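I've been using the Vonden hand-held gripper since July, and I'm up to 2,120 recorded demos with it, so I figure I've earned an opinion. We're teaching a small arm to tidy desks (pens back into cups, mostly), and the whole data set comes from people walking up to a table with this thing in their hand and doing the job themselves.

First, the good stuff. It's comfy! The trigger is light, and my wrist gives up long after my patience does. Setup took me 21 minutes the first time, including the bit where I paired it with the wrong laptop. Meriem Kamel, who shares the recording shifts with me, had it going faster than that and was pretty smug about it.

The pads are my favorite part. They're dark gray and cushioned with a mesh center, and they wrap around skinny things like markers really nicely. I had an older Deston unit with flat pads and pens would spin in it constantly - half my takes were junk.
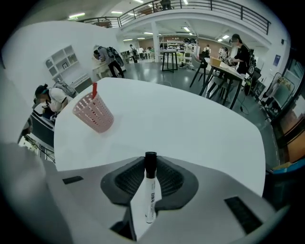 *Emanuel Moldovan*

Marker into the pink cup is our bread-and-butter task. I like doing it out in the shared space with people wandering about, as the model trained only on our tidy back room fell apart the minute we moved it.

Now the grumbles. The battery gives me 91 minutes, then it quits with hardly any warning, and it doesn't always save the take you're in the middle of. The export tool is slow too. And I wish there were a "bad take" button on the handle - I end up shouting "scrap that!" and fixing it later.

Would I buy another? Yep, and we're getting a second one so Meriem and I can stop swapping.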